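Robot Software Lab, Unit 6: From Camera Streams to a Pick-and-Place Plan
Course notes, November 2020
Instructor: Annatjie Zulu. Lab software: Patricio Gallardo.

Reading before class: the Clerkama planner manual, chapters on frames and on grasp candidates.

This unit covers how the control stack turns several camera streams into one plan for the hand. The working example is a slotted cardboard organizer and a set of thin flat items, including hotel key cards. Wrist views and a head-height view, same setup: 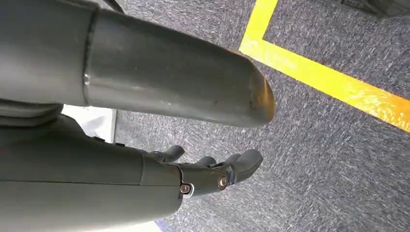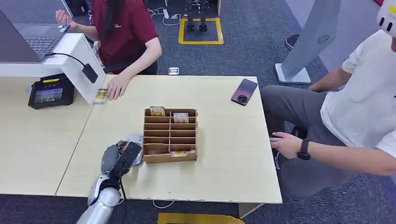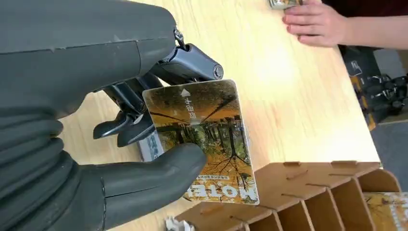 6.1 Frames

Every camera has its own coordinate frame, and so does the robot base. A wrist camera moves with the arm, so its pose has to be computed again for every image from the joint readings. A head camera moves less, but it does move. Do not hard-code its pose.

In Clerkama all poses are stored relative to the base. When you ask for a transform you must pass the time stamp of the image, not the current time. The most common mistake in last year's reports was a call to the transform server with no time stamp. The server then returns the latest pose, and when the arm is moving the target ends up a little off in the direction of travel. With a wide target you may never notice. With a narrow slot you will.

6.2 Latency

The lab driver, Prurau, stamps each image when it reaches the computer. The exposure happened earlier than that. On our setup the measured delay is 86 ms for the wrist cameras, and you subtract it before looking up the transform. The value is in the driver's settings file. If you change the resolution, measure it again.

6.3 Finding the slots

The perception node is called Elley. It runs in two passes. The first pass uses the head view to find the organizer and fit its outline on the table plane. The second pass uses the wrist view to fit the divider edges near the slot you want.

Cardboard bends, so do not assume that the dividers are parallel. Elley fits each edge on its own and reports a width for each end of the slot. Use the smaller one.

Printed cards cause a different problem. A card with a photograph on it has many strong edges inside its border, and the edge finder will pick some of them up. Mask the card first, then look for dividers. Glossy cards also reflect the ceiling lights, which can break the card's border into pieces. Elley joins pieces that lie on the same line, up to a gap you can set.

6.4 Planning the insert

Beaudoin, the motion planner, takes the current joint state, the pose of the held card and the slot pose. It returns a path in three parts:

Transit: free motion to a point above the slot. Collision checks on for everything.
Align: slow motion that brings the card edge in line with the slot. Collision checks on, with the card added to the hand model.
Insert: straight line along the slot direction. Contact between card and organizer is allowed, and the force limit is active.

The card pose in the hand is estimated once after the grasp and again before Align. A card held between thumb and fingers can turn during transit. If the two estimates differ by more than the limit in your config, stop and plan again.

People near the table are handled by a separate safety node. Your planner code does not replace it and must not turn it off.

6.5 Lab work

Use the recorded log in the course folder. It has 285 wrist images with joint states. Work in pairs.

a) Plot the card pose in the base frame, with and without the latency correction.
b) Run Elley with the mask off, then on. Report how many false divider edges you get in each case.
c) Write the check that compares the two card poses before Align. Send it to Patricio as a patch against the lab branch.

Reports are two pages, plots included. Code goes in the repository and should not be pasted into the report. Unit 7 goes on with force limits and uses the same log, so keep your results.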